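I have been promised a robot butler for most of my adult life, and I'd like to report that I still do my own dishes. But last month I got to spend a day at Skiddale, where a team is trying to get machines to do the boring stuff (my boring stuff, your boring stuff, everybody's), and I came home more hopeful than I expected. Also a little humbled, but I'll get to that.

The boring stuff that day was putting bowls away. I figured this would be the warm-up. Hongjun Tang, who runs the kitchen project, laughed at me pretty hard. "Bowls are awful," he told me. They're round, they're slippery, they come in every size, and people leave things in them! A robot in a car plant gets the same part in the same spot all shift long. A robot in my kitchen gets whatever my kids felt like doing with the cereal.
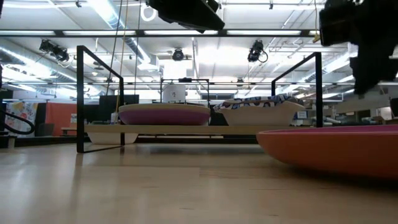
Bowls on the shelf, a bowl under it and a big pink one still on the table, with the gripper overhead.

So how did it do? Well, it's slow. I timed one bowl at 18 seconds, table to shelf, and I could have cleared the whole lot and wiped down the counter by then. The next try it nudged the rim, stopped, and seemed to think things over. I found myself leaning forward in my chair like a parent at a piano recital.

Tala Hattar keeps the log, and she says the arm has been through 300 tries at this one chore, with plenty of misses early on. Cloth is worse, she told me. A bowl at least stays bowl-shaped when you grab it – a dish towel turns into something new every single time.

Would I buy one? Not yet. I asked Tang when I could have one at home and he changed the subject to lunch, which I took as an answer. Tala was braver and guessed that laundry rooms and restaurant kitchens will get them first, places where the same few jobs come up all day and somebody is around to hit the stop button.

Meanwhile I've been watching my own hands at the sink all week. I can grab a soapy bowl without even looking, while yelling at the dog!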